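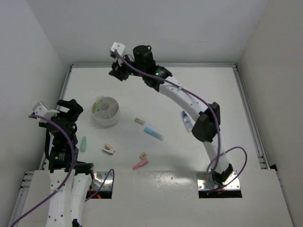

Irmont B2 – Célula de bancada com dois braços

Referência: IRM-B2
Categoria: Kits / Manipulação bimanual
Estado: por encomenda

Descrição

O Irmont B2 é um kit de dois braços articulados para montagem em casa ou em oficina partilhada. Os braços ficam no painel frontal elevado, do lado do operador, e trabalham sobre um tampo branco fechado por três paredes cinzento-claras. Os elos brancos são perfurados para reduzir a massa em movimento. As juntas e as pinças são pretas e cada pinça leva um suporte branco, ao qual chega o cabo roxo que acompanha o braço.

O projeto de base é de Tegwen Jenkins. A revisão atual, com painel frontal recortado, foi desenhada por Nuria Abdella na oficina Corkisus.

Conteúdo da caixa

2 braços pré-montados até ao punho
2 pinças com suporte
2 placas metálicas de fixação e respetivos parafusos
1 painel frontal com dois recortes retangulares
3 paredes
Perfis metálicos para a estrutura do tampo
2 cabos roxos
1 controlador Cisov com fonte de alimentação

O tampo não está incluído.

Características

Graus de liberdade por braço: 6, mais pinça
Alcance útil: 403 mm
Abertura máxima da pinça: 82 mm
Massa total sem tampo: 7 kg
Resolução do codificador: 3020 passos por volta
Alimentação: 12 V

Montagem

Aparafusar primeiro os perfis ao tampo e só depois o painel frontal. As placas assentam nos recortes e devem ser apertadas em cruz, em duas passagens. Não apertar a fundo antes de verificar o esquadro entre a placa e o painel.

O cabo deve correr solto ao longo dos elos, com uma volta larga junto à base. Um cabo esticado no cotovelo limita o curso da junta e provoca erros de posição no punho. Confirmar o percurso à mão, com a alimentação desligada, em toda a amplitude de cada braço.

A calibração faz-se um braço de cada vez, com o outro recolhido. As áreas de alcance sobrepõem-se na zona central do tampo e o software fornecido não inclui deteção de colisão entre braços.

Utilização

Indicado para preensão e arrumação de objetos leves de secretária, como marcadores, borrachas e pequenos frascos. Não levantar recipientes com líquido sem tampa.

Compatibilidade

As pinças Beddoe de primeira série requerem um adaptador, vendido em separado. As paredes podem ser retiradas sem desmontar os braços.

Assistência técnica: Malachy Nic Giolla, segunda-feira, das 14h às 18h.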